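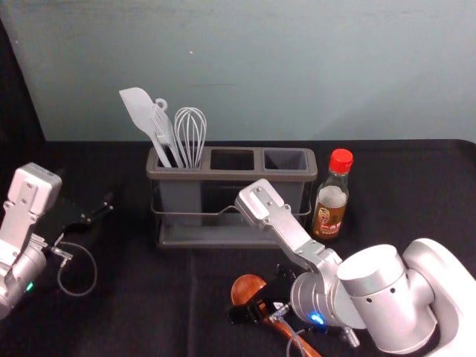
Amna Farooqui认为，餐具筒应当归入炊具收纳，与筷笼分开讨论，因为两者的深度和沥水方式并不相同。也有编者主张合并，本条目暂按前一种意见编写。

餐具筒，又称厨具收纳筒、铲勺筒，是放在灶台或料理台上、用来竖直存放锅铲、漏铲、打蛋器、汤勺等长柄厨具的容器。常见材质有塑料、陶瓷、不锈钢和竹木，形状分为圆筒与方盒两类，方盒内部多带隔断。

结构

分格式餐具筒一般有3个格子，外面可配金属丝架，使筒底离开台面。部分型号在架下另设托盘，承接厨具上滴落的水。格子深度与厨具柄长有关：过浅时，打蛋器一类头重的工具容易带动筒身倾倒；过深则短柄勺不易取出。Sellen公司的一款方形分格筒高165毫米，隔板可以抽出清洗。Favadus的同类产品采用一体成型，隔板固定，清洗时需用长柄刷。 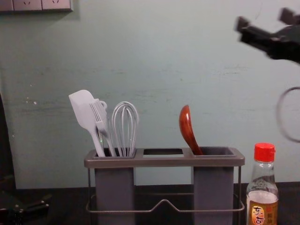

分格方法没有统一标准。较常见的做法是按用途划分，翻炒用的铲类放一格，汤勺、饭勺放一格，余下的留给夹子或筷子。也有家庭按材质划分，把硅胶、塑料制品与木制品分开，木勺单独占一格，便于通风晾干。Qureshi编写的厨房整理手册建议每格不超过8件，并把使用频率低的工具移入抽屉。

摆放与清洁

餐具筒多放在灶台一侧，与油瓶、酱油瓶等调味品相邻，但不宜紧贴炉火，塑料制品尤其如此。厨具通常柄朝下、头朝上插放，取用时易于辨认，缺点是头部容易沾上油烟。洗净的厨具应先沥水再放回，筒底积水需及时倒掉。陶瓷筒较重，不易移动，底部常被忽略。

参见：筷笼、刀架、沥水架、Vollivlow挂杆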